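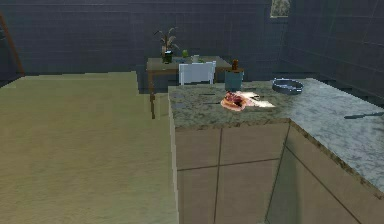 Week 6 notes: from pixels to a pick

Hi all. I've cleaned up my scribbles from lecture and added the bits I skipped when we ran out of time (my fault, I talked about coordinate frames for far too long). Tamara Barbu is running the lab again, so questions about the code go to her and questions about the math come to me.

Where we are

Last week you got the Urkinard kitchen running and could move a virtual camera around in it. This week the camera has to earn its keep. We want to go from a rendered view to a short list of objects with positions, and from that list to a pose the planner can try to reach. Everything stays in simulation until December, so go ahead and break things!

1. Frames, one more time

You have a world frame, a camera frame and an object frame. The detector hands you something in the camera frame. The planner wants it in the world frame. If your object ends up under the floor or out past the wall, nine times out of ten you multiplied by the inverse of the transform you meant to use. Print both, pick a point you know (a corner of the counter works great), and see which one puts it back where it belongs. I still do this every single time.

Also, please write your variable names as world_from_camera and not just T. Nelu Ciobanu graded last year's submissions and found one with T, T2, TT and T_new in it, and I don't want to put him through that again.

2. Finding the counter

Before looking for objects, find the plane they sit on. Take the depth image, turn it into points, and fit planes with RANSAC. You'll get several good candidates, because a kitchen is pretty much made of planes: floor, walls, cabinet fronts, tabletop. Keep the ones whose normal points up, then sort by height. Don't just grab the biggest one. In plenty of views the floor wins on area, and then your robot very confidently plans to pick up a cabinet.

Once you have the counter, throw away everything below it and cluster what's left. Drop any cluster with fewer than 228 points, which is the default in the starter file. Thin flat things suffer badly here. A knife lying on a cutting board barely rises above the board, so the depth step tends to glue the two together and hand you one lumpy object. We'll use the color image to split them in section 4.

3. What the label is for

Somebody asked in lecture why we bother with labels at all if we already have the clusters. Fair question! The cluster tells you where there's stuff. The label tells you what kind of grasp to try first. Have a look at this view from the same kitchen: 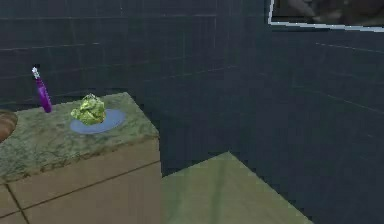 Fig. 2. Counter with a purple bottle and a leafy green item on a blue plate.

The bottle is the friendly case: tall, narrow, standing more or less on its own, so a side grasp is a sensible first guess. The plate and the green thing are touching, so clustering by distance gives you one blob. The center of that blob is a terrible grasp target if all you wanted was the plate. Color helps a lot, as blue against green is an easy split. And watch the brown round shape at the left border of the view. We only see part of it, so any center you compute for it will be off to the right. Flag clusters that touch the image border and move the camera before you plan anything for them.

4. Putting color back in

Project each cluster into the color image, run the segmenter inside that box, then lift the masks back to 3D. Grow the box by 16 pixels on each side or you'll clip the edges. The speckled stone texture on the counter can produce little junk masks, so do the plane removal first. Order matters here and I got it wrong in my own solution the first time around.

For lab

Use the set of 1454 rendered views on the course drive. Alaric Montoya made the split file, so please use his and don't roll your own, otherwise we can't compare scores. Hand in your transforms, your cluster list for view 295 and a paragraph on one failure you found interesting. Due 30 Oct 2019.

Reading: chapter on rigid transforms in the course pack, plus Domnica Voicu's handout on RANSAC thresholds if your planes look wobbly.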